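Thread on the seat allocation vote in the Lidama regional assembly. I've been following this since May and people keep asking me for the short version, so I'm putting it in one place. 2019-11-14

1/ The assembly has 23 seats. Remberg, the largest town, holds most of them. The outer districts want a guaranteed seat each, whatever their population. The bill to do that goes to second reading this session.

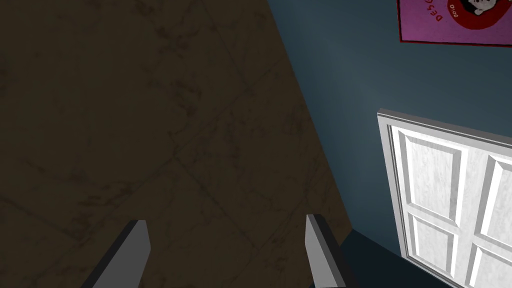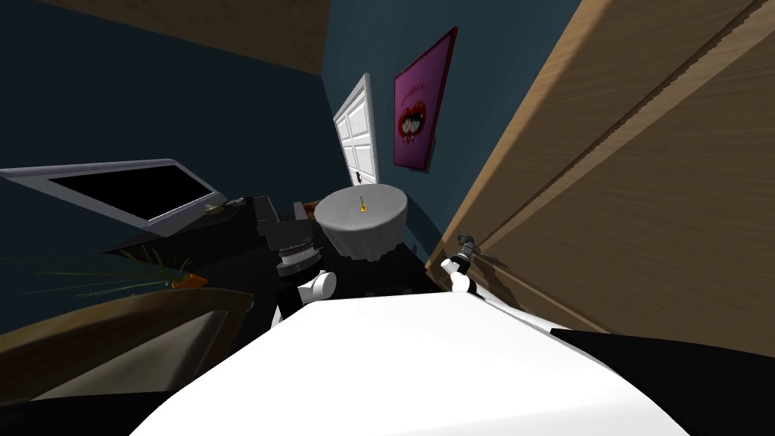 *Two rendered views: a tiled floor in the first, a wardrobe against a blue wall in the second.*

2/ Under the current rules a district needs 2,000 registered voters to get its own seat. If it has fewer, it is joined to a neighbor and they share one. Hemeck and Kurtuluş have been joined this way since the last redraw.

3/ Hemeck is fishing and a bit of timber. Kurtuluş is a farm settlement on the other side of the ridge. The road between them closes most winters. They share a member, a district office and not much else.

4/ The member for the joint seat is Gøran Wallin. He lives in Hemeck and keeps office hours in Kurtuluş twice a month. He supports the bill even though it would split his own seat. He told the chamber he'd run in Hemeck and let Kurtuluş pick its own person.

5/ The main voice against is Eilif Sundqvist, who leads the majority group. His argument is that a voter in a small district would end up counting for more than a voter in Remberg. On the numbers he's right, and the bill's backers mostly admit it.

6/ Their answer is that the assembly decides roads, ferries and school closures, and those fall hardest on the places with the fewest votes. Wallin brought up the Hemeck school again last week. It closed on a vote where every member from outside Remberg was opposed.

7/ Sundqvist has offered a different deal. The small districts would get speaking rights in committee, plus a right to delay any closure for one session. No extra seats. Wallin called it "a chair by the door" and the outer members turned it down the same afternoon.

8/ On the count. The bill needs a simple majority at second reading, then a two-thirds majority at third, because it changes the charter. Second reading looks possible. Three of the Remberg members have said they'll vote yes to keep it moving. Two of those three say they haven't decided on the final vote.

9/ So it could pass the next stage and still fail. A lot of the local coverage is treating second reading as the whole thing. It isn't.

10/ Cost has come up too. The clerk's office put out a paper on salaries and travel for the added members. I read it. The amounts are small next to what the assembly spends on the ferry contract, and neither side spent much time on it in debate.

11/ What I don't have an answer to is what happens at the next redraw if the bill fails. Kurtuluş has been growing and may reach the threshold without any change in the law. Hemeck is going the other way. A few people in Hemeck told me they worry about being joined to Remberg outright.

12/ Several of you asked if there will be a public vote. Not under this bill. The charter lets the assembly amend it with the two-thirds majority. A petition for a referendum was started in May and fell short on signatures.

13/ If you want to follow the debate, the chamber posts the order paper the evening before each sitting. Written comments go to the clerk and have to include your district. They do get read into the record in summary, I've seen mine in there.

14/ Correction to 4/: Wallin's office hours in Kurtuluş are once a month in winter, twice the rest of the year. Thanks to the reader who sent me the schedule.

15/ I'll add to this thread after second reading.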